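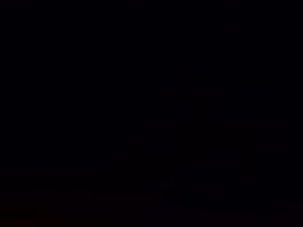
July 21, 2026
Bread notebook, rye starter, bench two

Continued with the whole rye from the Grirkley mill, second bag. Halyna thinks this bag is milled coarser than the first one. I rubbed both between my fingers and I could not decide. I wrote the bag number on the lid of the tub so we can compare again later.

Starter was fed last night at 9:40, equal parts flour and water by weight, with a small spoon of the old one. This morning it smelled of green apple and a little of nail varnish, so I suppose it was hungry before I came. The top had already fallen in the centre. I fed it again and waited until it was domed before I mixed anything.

Dough as mixed:
Whole rye 1224 g
Water at 38 degrees, 1100 g
Salt 22 g
Starter 100 g

I know the starter is low for this amount of flour. Tharindu asked for it on purpose, he wants to see how slow the dough can go before the flavour becomes too sharp. My guess is that we are already near this limit, but we did not measure the acid properly last time and my guess is only from tasting. The strips from Prolia are not good for a dark dough, the colour of the rye covers the colour of the strip. Vanderleia has a meter at home and will bring it if she can find the liquid for calibrating.

Mixing by hand, four minutes, wet palm. It does not become smooth and I should stop expecting that. When I pressed longer, as I did in the spring, it only became more sticky and the loaf was not better for it.

First rise in the grey tub with the lid on. At three hours there was almost nothing. At five hours there were small cracks on the surface where I had dusted the flour, and at six and a half hours the cracks were wide as a pencil. I shaped then. Maybe I could have gone 20 minutes earlier – the paste was already weak at the sides when I turned it out.

Two tins, greased with butter. The long tin from Simanjuntak still sticks in one corner, the same corner always. Next time paper.

Baked hot for 15 minutes, then down to 190 for about 50. The core read 97 when I took them out. One loaf has a gap under the top crust, on the left half only. Neusa says it is from too much steam in the beginning, Halyna says from too long rising. I would like to bake one of each before I agree with anybody.

Not cut yet. In November we cut too early and the knife came out like from glue, so these stay wrapped in linen until Thursday.

To do: order more salt, ask the mill about the coarseness, rewrite the feeding sheet with the real hours and not the planned ones. Starter fed again at 17:15 and put on the lower shelf.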